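Skoko pauses walking trials after humanoid loses footing on its own cable

By the business desk
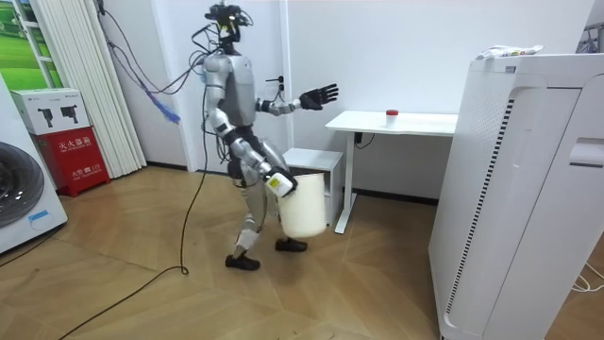

A humanoid robot carries a white plastic bucket across the test room at Skoko, trailing its tether cable.

Robotics company Skoko has stopped walking trials of its household humanoid after the machine stepped on its tether cable Monday afternoon, pulled a connector out of its own back and went down on one knee. No one was hurt.

The company said the robot was on the return leg of a carrying test, in which it picks up a bucket at one end of the room and takes it to the other. It had made the trip without trouble earlier in the day. On the last run the trailing foot came down on a loop of the cable that supplies power and a wired stop signal. When the robot took its next step, the cable went tight and the plug came loose.

The robot switched to its internal battery, as designed. The stop signal did not switch over to the wireless backup. For 40 seconds the operator's stop button had no effect, and the robot stayed on one knee with its motors powered, trying to get up.

Lautaro Saavedra, who runs testing at Skoko, said the fall itself was a minor matter.

"Robots fall over. We plan for that," he said. "What we did not plan for was pressing the button and having nothing happen. That is the part we are treating as a safety failure."

Saavedra said staff stayed behind the marked line until the robot's own fault timer cut the motors. The operator then disconnected the battery by hand.

A first look at the logs points to a setting in the radio module, which is made by Trirkard. The module was waiting for a confirmation message over the same cable that had been pulled out, so it never took over. Trirkard confirmed it had received the logs and said it was working on a software fix, but gave no date for it.

Damage was limited to the connector, a cracked cover on one knee and a scuffed floor. Skoko put the repair cost at under $2000. The robot had completed 727 carrying runs before the failure, according to the company.

Trials will not start again until the stop circuit has been checked by Acuña, an outside testing firm. Skoko has also asked for two changes in the room. The tether will be hung from an overhead rail so that it no longer lies on the floor, and the operator will have a second stop button wired straight to the battery switch.

Other work on the robot is going ahead, including arm and hand tests done with the legs locked.

Skoko has 46 employees and had planned to show the robot to appliance maker Bresard in November. Saavedra said the visit is still on the calendar, though the walking part of the demonstration may be dropped.

"If Acuña signs off, we walk," he said. "If they don't, Bresard will see it standing still."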